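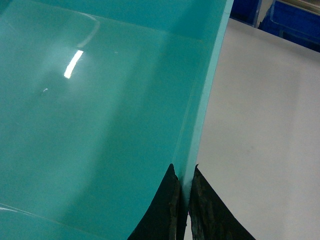 Giving Away Tickets: Did a Prize Draw Fill Seats at a Student Film Screening?
Radwa Alaoui, Film and Media Studies, final project report
Sep 8, 2024

1. Background
The Fleltmont is a small movie theater that shows foreign films with subtitles. Last November it ran a prize draw for "Letska," a family drama set in a fishing town. The prize was a pair of tickets and a poster. I wanted to find out if people who entered the draw also came to see the movie.

2. Method
The draw was open for 14 days on the theater's website. To enter, people had to name the director's first film, "Onix," and leave an email address. I compared the list of entries with online ticket sales for the seven screenings. Tickets bought at the door could not be matched, so they are left out.

3. Results
The draw had 1,650 entries. Of these, 779 came from people who had never bought a ticket online from the theater before. Sales for the first two screenings were higher than for the later ones. Most entrants who bought a ticket did so before the winners were picked, which I did not expect.

4. Problems
Some people entered with more than one email address. I removed the ones I could spot by name. The theater also changed the start time of the third screening, and this probably hurt sales that night.

5. Next steps
The theater plans another draw for "Sầm," a crime film with no well-known actors. I would like to add a question at the door asking how people heard about the movie, so that cash sales can be counted too.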